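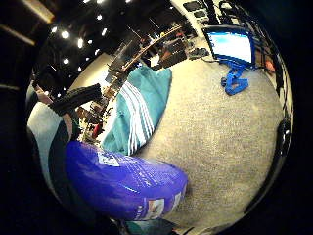

A purple bag and a striped towel on the carpet during a recording session, Reltovham study.

Research > Take Part > Open Calls

Jul 13, 2025
By Veronica Rusu, Limudis Institute

Filed under: Calls for Participants, Robot Learning

The Limudis Institute invites adults to take part in a study of how everyday handling tasks can be taught to robots from human demonstration. The study, known as Reltovham, is directed by Dr. Emilian Zamfir and Dr. Paraschiva Iordache. Sessions will be held through the end of August at the Marinescu Building.

Purpose of the study

Participants perform household tasks with a hand-held gripper that carries its own camera. The recordings are used to train a control program, which is then tested on a robot arm that was not present when the recordings were made. Soft and irregular objects, such as towels and filled bags, are of particular interest. Their shape changes when they are lifted, and a program trained on boxes and cups handles them poorly.

In the first stage of the work, a program trained on demonstrations from 11 participants completed a towel-moving task in 40 percent of trials. Most failures occurred at the first grasp, when the fingers closed above the cloth or caught a single layer and lost it. The second stage will examine whether demonstrations from people with no background in robotics, recorded in furnished rooms with ordinary clutter, improve this result. The comparison requires new participants. Persons who took part in the first stage are not eligible.

What participants will do

Each participant attends two sessions on separate days. The first begins with a short period of instruction, after which the participant practices picking up, moving and setting down several objects. Recording begins once the participant is comfortable with the tool. Tasks take place at table height and on a carpeted floor, and participants should expect to kneel or crouch for part of the session. Gloves are provided. Rest breaks may be taken at any time.

There is no correct speed. Dropped objects and repeated attempts are kept in the record and are of value to the analysis.

Eligibility

Applicants must be 18 years of age or older, able to grip and lift a light tool with either hand, and able to follow spoken instructions in English. Applicants with a recent injury to the wrist, shoulder or knee are asked to wait until they have recovered. No technical knowledge is required.

Payment and privacy

Participants receive a payment of $40 for each completed session. A participant who withdraws during a session will be paid for that session in full.

The camera may record a participant's hands, sleeves and clothing, as well as parts of the room. Sound is not recorded. Recordings are stored under a number, and names are held in a separate file. Participants may request removal of their recordings up to 7 days after the second session.

How to apply

Please write to Tamara Jitaru, Study Coordinator, Limudis Institute, with the subject line "Reltovham participant." State your age, your preferred hand and the days on which you are available. Applicants will receive a reply within 8 working days, together with the consent form. Questions about the handling of recordings should be addressed to Valentyna Bondarchuk, Data Officer, at the same office.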